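Sorting Out the Soft Toys Without Tears (Mine, Mostly)

Posted by Orvokki Salminen, 21/04/2024

We have a spare room that was supposed to be my sewing room. I got to sew in it for one winter. After that it filled up with grandchildren's things, and by last October you couldn't get the door open more than a foot. So I've spent the spring going through it one shelf at a time, and the soft toys took me longer than everything else put together! A few of you asked how I went about it, so I've written it all down while I can still remember.

Start with the smell test

I know, I know. But pick each one up and give it a good sniff before you decide anything. Musty ones go in one pile, fine ones in another. A musty toy can usually be saved, but if you put it back in with the clean ones you'll have a whole shelf of musty toys by summer. While you've got it in your hands, run your thumb along the seams and tug gently at the eyes. Anything that wiggles gets a safety pin through its ear so I know it needs the needle before it goes near a child.

Washing

Most plush will go through the machine if you're kind to it. I put them in an old zippered pillowcase, no more than 4 small ones at a time, on cold and gentle with half the detergent I'd use for towels. Too much soap is what makes them go stiff. Skip the fabric softener altogether, it leaves a film and the fluff goes flat.

If a toy has a music box, a battery pack or cardboard inside (squeeze the feet, that's where old ones have cardboard), don't put it in the wash. Wipe it with a cloth wrung out in soapy water, then one wrung out in plain water, and stand it somewhere airy.

For the ones with beans in the bottom I've gone back and forth. Plastic beans wash fine. My mother had a frog filled with actual rice and I leave you to imagine.

Drying, and please don't rush it

I dry mine on a rack with a fan going, and turn them over whenever I walk past. The outside feels ready long before the stuffing is. Give the middle a hard squeeze, and if it feels even a little cool, leave it another day. My sister puts hers in the dryer with a tennis ball and swears by it, but she melted the fur on a bear that way, and it never got its nice face back.

When they're done, go over them with a soft pet brush. Short strokes, and lift the pile as you go. It makes more difference than the wash does on some of them!

Boxing them up

I do this part on the guest bed, it saves my back and I can spread out. Plain cardboard boxes are what I like for anything that's staying indoors. Plastic tubs are better for a garage or basement, but whatever you use, the toys have to be bone dry first. Heavy or beany ones at the bottom, fluffy ones on top, and don't squash them down to get the lid closed. Get another box.

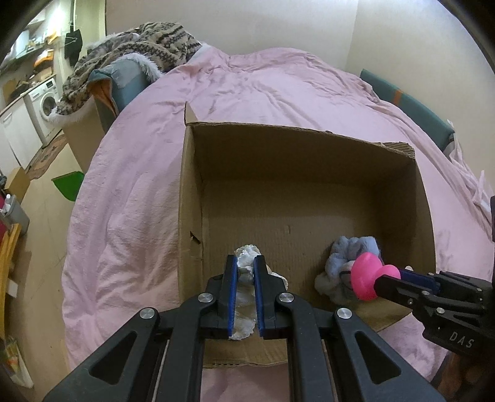
The pink one and the blue fluffy one, on box day. 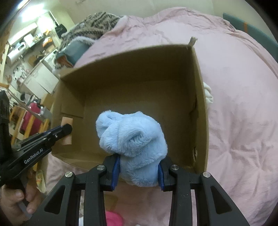 Labels that you'll still understand next year

I used to write "toys" on everything, which was no help to anyone. Now I write who they belong to, what size, and whether they've been washed. Marker straight on the cardboard, on two sides, never on the top, because something always ends up stacked on the top. If you're going to reuse the box, write on a strip of masking tape.

I also keep a list taped inside the closet door. It isn't fancy, just the box number and a few words. When a small person is sobbing on the phone over a particular rabbit, you'll be very glad of that list.

Keeping moths and mice out

Moths want wool and they want it dirty, so ordinary polyester plush doesn't interest them much, but a hand-knitted doll or an old mohair bear certainly does. Those I wrap in a clean cotton pillowcase before they go in the box. I like a cedar block as well, though you have to sand it now and then to wake up the smell. Keep boxes off the floor if there's any chance of mice. A couple of scrap boards underneath will do.

What to do with the rest

Be a bit firm with yourself. I started out keeping everything "for sentimental reasons" and then caught myself getting misty over a keychain. My rule now is that if none of us can remember its name, it can go. Plenty of thrift stores won't take soft toys, so call before you load the car. Animal shelters sometimes will, if you cut off any hard eyes and buttons first. Worn-out ones get opened up at my house and the stuffing goes into pincushions and draft stoppers (wash it first, in a tied-up stocking).

I've got one shelf left, and it's all puzzles. If anyone has a good way of finding out which ones are missing pieces without doing every last one, leave me a comment, please.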